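Blocks, rods and bad coffee: a day inside Zunico's open house

Mar 31, 2023

The line at the door was already down the ramp when I got there. Sticker, lanyard, a tote bag with a pen in it that didn't write. Zunico opens its robot lab to the public once a year and this time 779 people put their names down, which for a building on the wrong side of the Biveck rail yard is not bad at all.

I had a slot in the second group. 20 of us, mostly parents, a few folks from the packaging plant up the road, two teenagers who knew more than the guide did and weren't shy about it. Safety talk first. Stay behind the yellow tape, don't lean on anything, if a light goes red stop walking. Then a corridor, then another corridor, then the big room.

Loud, I figured. It wasn't. Air handling, a fan somewhere, people whispering like it was church.

First stop was a palletizer. Fine, boxes go up, boxes come down. The plant people had questions about cycle times and got real answers, the rest of us looked at our phones. Second stop was a mobile cart that follows a line of tape to a charging dock. It missed the dock, backed up, tried again and made it. Biggest cheer of the morning.

Third stop is why I'm writing this up.

Zunico calls the project Brunaveo. No big machine, no cage the size of a garage. A table, a wooden board, a handful of colored blocks and an arm with a plain rod on the end. No fingers. All it can do is push. You tell it in ordinary words what you want moved and where, and it has to work out which block you mean and how to shove it there without wrecking everything else on the board.
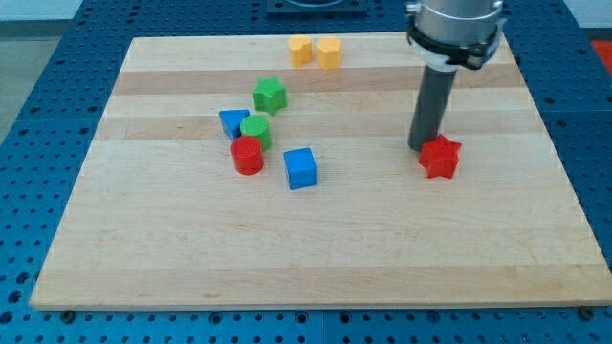 The pushing rod comes down beside the red star on the Brunaveo board, with the other blocks spread out to the left.

Sounds like nothing. Try it yourself at home with a pencil and some kids' blocks. Push a cube off center and it spins on you. Push a cylinder and it wants to wander off to one side. Push a star and you find out quick that it matters a lot whether you're on a point or down in the notch between two of them. Our guide said the stars eat up more practice time than any other shape, and that the team has a few words for them that don't go on the tour.

So a kid in front got to go first. "Put the red star by the blue cube." Easy to say. Long pause. The arm went down, nudged, lifted, came around to the other side and nudged again. Somebody behind me said it looked like a person trying to park a car they'd borrowed. Got there in the end, not pretty. A mom asked for the star back where it started and that took longer, the thing turned twice along the way.

Next request was harder, one of the teenagers of course. He wanted the yellow heart pulled away from the yellow hexagon but without touching the hexagon. The arm thought about it (I know, I know, it doesn't think) and clipped the hexagon on the way in. Groans. The guide typed something in and had another go and this time it came in from the far side. Clean. The teenager folded his arms and said "okay" in the tone of a person who's not going to say more than that.

What I liked -- no script. They'd told us at the door that the demos weren't rehearsed and I rolled my eyes, every open day says so. But the misses were real misses and the staff let them sit there. One of them wrote each miss on a clipboard. They ran 374 of these little requests at last year's event and the plan was to hit 400 before closing this time around. I don't know if they made it, my group got moved along before lunch.

Is there a use for it? I asked. The answer was kind of a shrug and then a good answer. Sorting trays. Lining up odd parts before another machine picks them. Clearing a bench. Anything where grabbing is slow or the part is an awkward shape and a push would do teh job. A packing firm in Ma has been asking about a trial, maybe August, nothing signed.

Cost, they wouldn't say. Speed, they would, and it's slow. Slower then my seven year old, who has also been known to clear a table by pushing.

Coffee in the lobby was free and tasted like it. Gift table had T-shirts and a block set, sold out by the time I came around. Parking is behind the building, not in front, the sign is wrong. Next year's sign-up opens in the fall and the second group is the one to get -- the first one gets the arm while it's still being set up.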